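쿠키 안내: 이 블로그는 방문 통계와 댓글 기능을 위해 쿠키를 사용합니다. 계속 둘러보시면 쿠키 사용에 동의하신 것으로 봅니다. [확인] [자세히]

카테고리: 자동차 > 올드카 여행기

발트홀름에서 만난 베텔 600, 드디어 타 봤습니다!

2020년 2월 1일

드디어 탔습니다. 베텔 600이요! 사진으로만 몇 년을 봤는지 모르겠어요. 중고 책방에서 산 낡은 자동차 잡지에 반 페이지짜리 기사가 있었는데, 그 페이지는 하도 펼쳐 봐서 접힌 자국이 하얗게 일어났거든요. 동그란 헤드라이트 두 개에 납작한 코, 뒤로 갈수록 슬쩍 내려앉는 지붕선. 그 차를 1월에 발트홀름에서 직접 몰았습니다. 아직도 왼쪽 손바닥에 그 얇은 운전대 감촉이 남아 있는 것 같아요.

먼저 이 차를 모르시는 분이 많을 테니 조금만 설명할게요. 베텔은 아주 작은 회사였고 원래는 1891년에 마차 바퀴를 만들던 공방에서 시작했다고 합니다. 자동차는 한참 뒤의 일이고, 그마저도 오래 만들지 않았어요. 600이라는 이름은 배기량에서 왔습니다. 600cc 공랭식 2기통이 뒤에 얹혀 있고 변속기는 4단 수동, 1단에는 싱크로가 없습니다. 그러니까 완전히 서기 전에 1단을 넣으려고 하면 차가 아주 큰 소리로 항의합니다. 저는 첫날에만 여러 번 혼났어요.

차를 보여 주신 분은 베벌리 라케나 씨입니다. 제가 작년에 올린 소형차 글에 메일을 주셨고, 그 뒤로 몇 달 동안 부품 번호며 도장 색 얘기를 주고받다가 "그럼 그냥 와서 타 보세요" 하시더라고요. 그 한 줄에 비행기표를 끊었습니다(아내에게는 표를 끊은 다음에 말했습니다).

차고 문을 올리는 순간은 동영상으로 찍어 둘 걸 그랬어요. 옅은 크림색 차체가 생각보다 훨씬 작았습니다. 지붕이 제 가슴께에 와요. 문은 가볍고, 닫을 때 '탁' 하고 얇은 깡통 소리가 납니다. 저는 이 소리가 좋습니다. 요즘 차의 묵직한 소리도 좋지만, 이건 문이 문으로서 할 일만 하는 소리랄까요. 실내는 더 단출해요. 계기라고는 속도계 하나가 전부이고 연료계도 없습니다. 대신 바닥에 예비 연료 밸브가 있어서, 엔진이 푸드덕거리기 시작하면 발끝으로 돌려 주면 됩니다. 그러고 나면 50킬로미터쯤 더 갈 수 있다는데, 이건 차마 시험해 보지 못했습니다.

시동은 좌석 사이 레버를 당겨서 겁니다. 초크를 끝까지 빼고, 레버를 당기고, 한 번 실패하고, 다시 당기면 뒤에서 재봉틀 여러 대가 한꺼번에 돌아가는 것 같은 소리가 나요. 진동이 좌석을 타고 올라오는데 저도 모르게 웃음이 터졌습니다. 베벌리 씨도 옆에서 따라 웃으시고요.
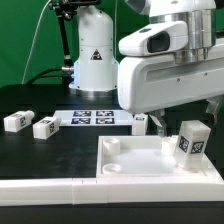
녹색 배경 앞의 흰색 로봇 팔

우리가 달린 길은 발트홀름 항구에서 애슈비라는 마을까지 가는 해안 도로였습니다. 지도에는 더 곧은 새 길이 있지만 이 차로는 옛길이 맞아요. 좁고, 굽이가 많고, 오르막이 길지 않습니다. 첫 오르막에서 3단으로 버티려다가 속도가 뚝뚝 떨어져서 결국 2단까지 내렸는데, 더블 클러치가 처음으로 깔끔하게 들어갔어요! 아무 저항 없이 쑥. 그 느낌 때문에 내리막이 끝난 다음 괜히 한 번 더 내려 봤습니다.

운전대는 놀랄 만큼 가볍습니다. 앞에 엔진이 없으니 당연하다면 당연한데, 한겨울 바닷바람이 옆에서 치면 그 가벼움이 조금 무서워집니다. 다리를 건널 때는 어깨에 힘이 잔뜩 들어갔어요. 베벌리 씨는 운전대를 꽉 잡지 말고 차가 조금 흔들리게 놔두라고 하셨습니다. 그대로 해 보니까 정말 차가 알아서 제자리로 돌아와요. 브레이크는 네 바퀴 모두 드럼이고 한 박자 늦게, 그것도 약간 왼쪽으로 쏠리면서 듣습니다. 앞차와의 거리는 넉넉할수록 마음이 편하고요.

히터 얘기를 빼놓을 수 없네요. 배기관 주변의 더운 공기를 실내로 끌어오는 방식인데, 오른발만 아주 따뜻합니다. 왼발은 내내 얼어 있었고 앞유리에는 김이 서려서 조수석에서 수건으로 닦아 주셔야 했어요. 그래도 와이퍼는 씩씩하게 잘 움직였습니다. 한 가지 속도로만요.

애슈비에는 멀 길크리스트 씨의 정비소가 있습니다. 베벌리 씨 차의 엔진을 다시 조립한 분이에요. 말씀이 적은 편인데 기화기 이야기가 나오자마자 작업등을 켜고 엔진 덮개부터 여시더라고요. 원래 달려 있던 기화기는 축이 닳아서 공회전이 들쭉날쭉했고, 부싱을 새로 깎아 끼운 뒤로 안정됐다고 합니다. 점화 시기는 순정 수치보다 살짝 늦춰 놓았다고 하셨어요. 요즘 휘발유에는 그편이 낫다고요. 저는 수첩에 받아 적느라 커피가 다 식었습니다.

제가 제일 궁금했던 건 뒷바퀴 쪽이었어요. 스윙 액슬이라 코너에서 액셀을 갑자기 떼면 뒤가 들린다는 악명이 있잖아요. 길크리스트 씨 말씀으로는 타이어 공기압을 앞은 낮게, 뒤는 높게 맞추고 코너에 들어가기 전에 감속을 끝내면 얌전하다고 합니다. 돌아오는 길에 신경 써서 몰아 보니 과연 그랬어요. 물론 제가 겁이 많아서 한계 근처에는 가지도 않았습니다만.

점심은 정비소 맞은편 '고티크'라는 식당에서 먹었습니다. 이름은 거창한데 나무 의자가 삐걱대는 작은 집이고, 완두콩 수프와 검은 빵이 나와요. 창가에 앉으면 세워 둔 차가 바로 보입니다. 밥 먹는 동안 지나가던 사람들이 자꾸 멈춰 서서 들여다보는데 제 차도 아니면서 얼마나 뿌듯하던지요. 한 할아버지는 유리에 이마를 대고 한참 보시더니 들어와서 예전에 사촌이 같은 차로 감자를 날랐다고 하셨어요. 뒷좌석을 떼어 내고 50킬로그램이 넘는 자루를 실었다는데, 그 차로 그 오르막을 어떻게 올라갔을까요.

돌아올 때는 해가 일찍 져서 전조등을 켰습니다. 6볼트 전기라 불빛이 촛불 색이에요. 밝기도 솔직히 촛불에 가깝습니다. 느긋하게 달리니 뒤에 차가 몇 대 붙었는데, 비켜 드릴 때마다 다들 손을 흔들고 가셨어요. 이런 차를 몰면 사람들이 너그러워지나 봅니다.

혹시 베텔 600을 보러 다니시는 분이 있다면 앞 트렁크 바닥과 배터리 받침 아래를 꼭 손으로 만져 보세요. 눈으로 보면 멀쩡한데 밑에서 삭아 있는 경우가 많답니다. 문 아래쪽 배수 구멍도 막혀 있기 쉽고요. 엔진은 생각보다 튼튼하고 특수 공구도 거의 필요 없지만, 앞유리 고무 몰딩은 정말 구하기 어렵다고 합니다. 베벌리 씨는 그거 하나 때문에 두 해를 기다리셨대요.

저는 지금 주차장 한 칸의 폭을 줄자로 재 보고 있습니다. 충분히 들어가요. 너무 충분히 들어가서 큰일입니다. 다음 글에는 길크리스트 씨에게 받아 적은 기화기 조정 순서를 정리해서 올릴게요. 글씨를 제가 알아볼 수 있으면요!

태그: 베텔600, 올드카, 공랭식, 소형차, 발트홀름, 해안도로

댓글 4

느린기어
1단 싱크로 없는 차 몰아 본 사람은 압니다ㅎㅎ 그 소리 들으면 온 동네가 쳐다보죠. 더블 클러치 성공 축하드려요.

모퉁이차고
스윙 액슬 공기압 차이를 앞뒤로 얼마나 주셨는지 궁금합니다. 제 차도 비슷한 구조인데 비 오는 날이 영 불안해서요.

└ 글쓴이
수첩에 적어 왔으니 기화기 글에 같이 올리겠습니다! 다만 그 차와 그 타이어 기준이라 참고만 해 주세요.

크림색지붕
오른발만 따뜻한 히터에서 빵 터졌습니다. 저희 아버지 차도 그랬어요. 겨울엔 가족끼리 자리를 바꿔 앉았답니다.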